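Jernemwood Facilities Services
Restroom Automation Working Group - minutes, June meeting
Present: day crew, night crew, Paterson site office, Grikmont (by phone)

1. Minutes of the last meeting
Accepted with one change. The trial budget for parts is 2,000, not 1,000.

2. Simulation work
Grikmont reported on the practice room, which is all software at this stage. The arm is set up on a table and works on items left in the room. The night crew asked that the table height be checked against the real carts before the next round.

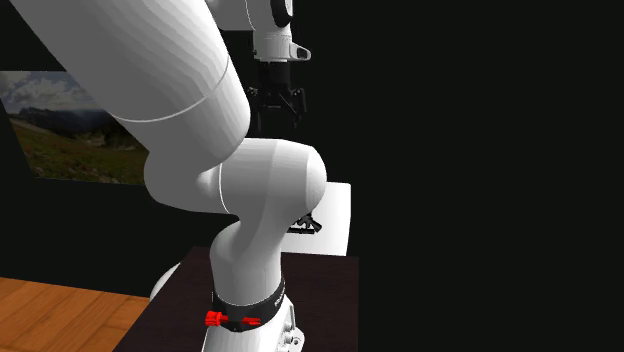 Simulated arm on its table, with the wall picture behind.

Grikmont has run 200 attempts since the last meeting and logged 47 as needing a person to step in. The night crew asked how the step-ins would be handled on shift - one person watching several arms, or one each. Not settled.

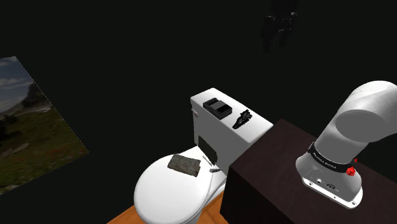
The crew also wants it written down that items left on a toilet tank or lid are lost property and get bagged and tagged as they are now. Grikmont will add this to the task list.

3. Jobs and hours
The site office confirmed that no hours will be cut during the trial. Sunday nights stay fully staffed. Two crew members asked whether watching the arm will be paid at the lead rate. The site office will answer in writing.
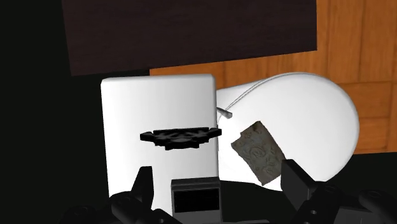

Render: close-up at the arm's gripper

4. Training
First session at Jestholm, 4 p.m., paid time. Crew without a login should ask the site office - not Grikmont.

5. Next meeting
Same room, after the Jestholm session.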